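We use cookies to remember your reading level and your favorite pages. By staying on this site you agree to this. OK | Change settings

Meet Norar, the Kitchen Helper Kit with Two Arms

Have you ever been told to clear the table when you really, really wanted to go outside? Then you might like to hear about Norar, a robot kit made by a company called Stister. Schools and science clubs can borrow it for a month, and it comes with two arms, a box of cables and a thick book of lessons (102 pages, but lots of them are drawings!).

Each arm bends a bit like yours does, with joints along the way, and at the end there is a gripper. A gripper is the robot's hand. You have five fingers on yours, and Norar has just two, so it has to pinch things, the way you would pick up a pea with your thumb and one finger.

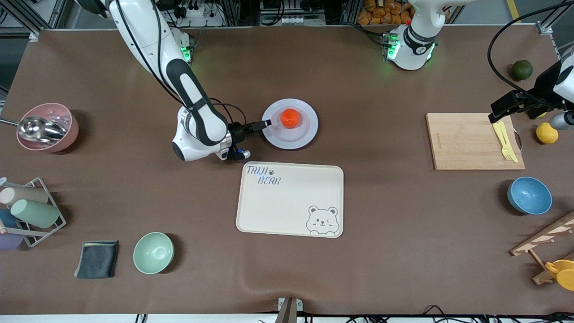

One small orange fruit on a plate, and a two-finger gripper close by.

Now, fruit is a tricky thing for a robot - much trickier than a toy block. A block has flat sides. A tangerine is round and likes to roll, and if you squeeze it too hard you get juice everywhere. So the first lesson in the book is all about squeezing gently, and you can try it at home with your eyes closed and a grape.

The second lesson is about bowls. Think about how you hold a bowl when your hands are small and the bowl is big. You might take it by the rim, and a gripper can do that too, with one finger inside and one outside. Then comes the hard part, which is tipping. A bowl with a fruit in it changes its balance as it tilts, because the fruit can move.
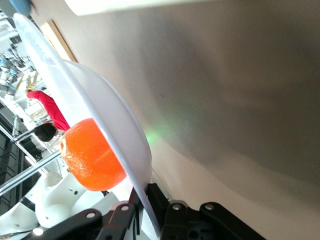

Milovan Kadrić wrote to us that his class kept the kit for all of May, and that the bowl lesson was the one everybody asked to do again, although he wishes the book explained the cables better. We think that's fair - bring a patient grown-up for the cables!

Norar is meant for ages 13 and up, but younger children can join in with an adult beside them. Always keep your own fingers away from the gripper while the arm is moving, and ask before you press any button.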